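Trerport Hall Users' Group
Minutes of the March meeting, Haldane Room, 7.00 pm

1. Minutes of the last meeting
Agreed with one change: the Clarnomance invoice was for 782 pounds.

2. Tea things
The old china is down to 21 cups, several chipped. It was agreed to move to plastic for the children's table. Flindurance can supply 70 plates with matching cups. Delivery takes 2 weeks. Order to go in before Easter.

3. Table coverings
The squared covering is to stay for the children's table. Other tables to be wiped down and left bare.

4. Snack table
Fruit to be put out whole and cut up on request. Cups and plates to go back in the low cupboard after each session.

Pink plate and cup, on the squared covering:

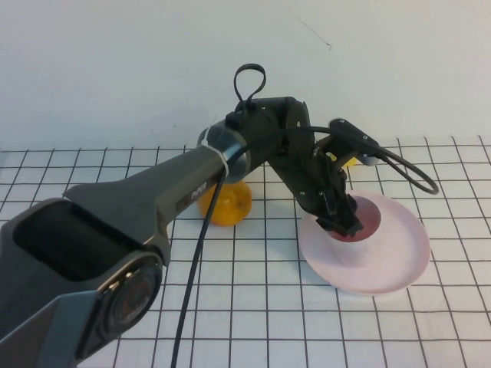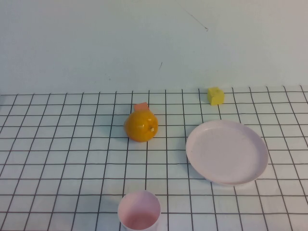
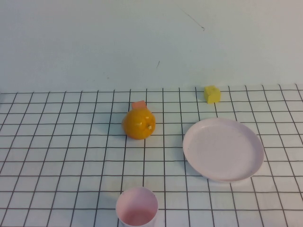 The playgroup asked whether the plastic cups could be kept apart from the china, as the two had been getting mixed up in the cupboard. Agreed. The top shelf will be cleared for the china.

5. Any other business
Hall keys to be returned to the office by 9.30 pm.

Meeting closed 8.15 pm.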